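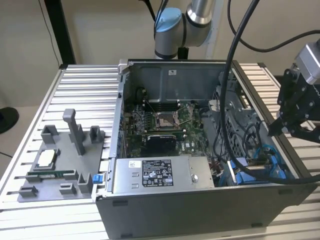
Workshop tips from the desktop assembly trials

Apr 22, 2022

We have been comparing two ways of teaching an arm to fit a processor and memory into a used desktop. One policy was trained on 200 demonstrations of the whole job, the other on 800 short clips, each covering a single step. The short clips won on the memory module and made no difference on the processor. Most of what follows came out of setting up those trials at Triris, and it applies to hand work too.

Lay the tower on its side
Take the side panel right off and put it somewhere else. Work from above with the board flat.

Give every part a place
Our tray is 3D-printed, with a recess for the processor and slotted holders for the RAM. Before January we put parts straight on the table, and the Clinano planner lost more attempts to bad pick-ups than to bad insertions. At home, a piece of foam with slots cut in it will do.

Raise the socket bracket first
Do this before you pick up the processor. Keep fingers and tools off the gold-coloured area — a bent contact can finish a board.

Move the cables
Tie back anything that crosses the memory slots. In the Van Wyk comparison we left the cables as they fell for 30 runs, and snagging was the commonest fault.

Press, stop, look
The Jaltidard controller pauses when the force rises early, then backs off and tries again. Do the same by hand. If a module will not go in, lift it out and check the notch.

Log the failures
Write down which step went wrong, even if the next try works. Our log is at entry 1901 and we still look things up in it.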